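Plindgate named a new club president on 23 Oct 2019, and I found out the way I find out everything, from a man shouting in the parking lot. Waldemar Kwiatkowski gets the job. He played 2 seasons in goal for Clinow and let in plenty, so he should know what losing looks like. Good. He'll see some.

The statement ran to 900 words and mentioned soccer in 4 of them. 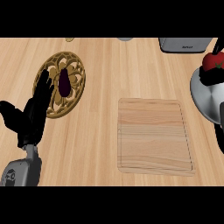 Vol. 4, No. 2

My own hopes are small. Fix the turnstile by the east stand. Sell Kołodziej before he retires on our money. Stop changing the crest - it was a heron, then a nicer heron, and now it's a triangle.

We play Sorura in November. I'll be there in the bad seat, complaining, with the same scarf and a thermos of soup.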